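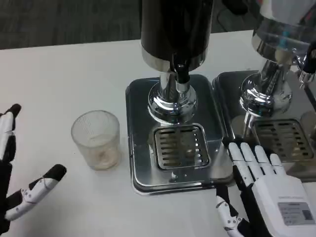
Abb. 1: Arbeitsplatz mit zwei Getränkespendern, geriffeltem Becher und beiden Händen des Roboters

Zapfaufgabe mit zwei Händen: Demonstrationen aufnehmen und Policy trainieren

Diese Anleitung gehört zum Projekt Idik und setzt voraus, dass Stenari installiert ist und beide Hände kalibriert sind. Wer bisher nur mit Greifaufgaben gearbeitet hat, sollte sich für den ersten Durchgang einen halben Tag freihalten.

Aufgabe festlegen

Die linke Hand bedient den Auslauf des Spenders, die rechte bleibt als Reserve neben der zweiten Abtropfschale. Eine Episode beginnt mit dem Becher auf dem Tisch und endet, wenn er gefüllt auf dem Gitter steht und beide Hände wieder in Ruhelage sind. Legt den Endzustand schriftlich fest, bevor ihr aufnehmt. In unserer ersten Serie galt mal das Loslassen des Auslaufs als Ende, mal die Ruhelage, und die Daten waren danach kaum zu gebrauchen.

Aufbau

1. Spender nebeneinander auf den Tisch stellen, die Schalen dürfen sich berühren.
2. Startbereich des Bechers links neben der Schale festlegen. Wir variieren die Position zwischen den Episoden, die Spender bleiben stehen.
3. Deckenlicht einschalten und nicht mehr ändern. Die verchromten Säulen spiegeln den Tisch und alles, was darauf steht. Bei wechselndem Licht lernt das Modell diese Reflexe mit.
4. Kopfkamera so neigen, dass Gitter und Auslauf zusammen im Bild liegen.

Aufnahme

Wir zeichnen mit 30 Hz auf und nehmen 200 Episoden pro Variante. Nach jeweils 15 Episoden folgt eine Pause, in der die Fingergelenke in Obi auf Nullpunktdrift geprüft werden. Liegt ein Gelenk mehr als 2 Grad daneben, neu kalibrieren und den letzten Block verwerfen.

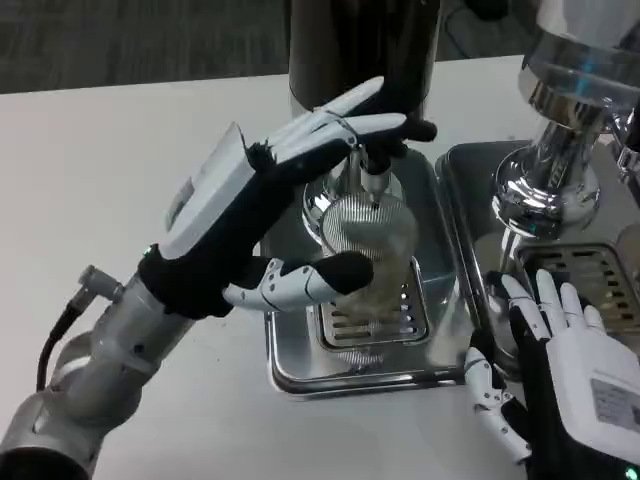

Beim Teleoperieren zuerst die Finger an den Auslauf legen, dann kurz warten — eine halbe Sekunde reicht — und erst danach bewegen. Ohne diese Pause verschwimmen Annäherung und Betätigung in den Daten, und die Policy zieht später schon, bevor sie Kontakt hat. Der Daumen bleibt vor dem Glas oder Becher und drückt nicht dagegen.

Misslungene Episoden nicht löschen, sondern mit dem Label »fail« ablegen. Für das Training werden sie ausgefiltert, für die Auswertung brauchen wir sie noch.

Training

Die Episoden mit dem Konverter von Clulteck in das Trainingsformat bringen und die Zeitstempel von Kamera und Gelenken abgleichen. Als Aktion verwenden wir absolute Gelenkwinkel. Mit relativen Winkeln summierten sich bei uns kleine Fehler, und die Fingerspitzen rutschten am Auslauf vorbei.

Auswertung

Getestet wird auf Startpositionen, die im Training nicht vorkamen. Notiert getrennt, ob der Auslauf erreicht, der Kontakt gehalten und der Becher getroffen wurde. Eine einzelne Erfolgsquote sagt bei dieser Aufgabe wenig aus. Durchsichtige Becher sind der schwierigste Fall, vor allem vor der weißen Tischplatte. Wenn die Policy dort danebengreift, hilft es meist, zusätzliche Episoden mit genau diesen Startpositionen aufzunehmen und von vorn zu trainieren.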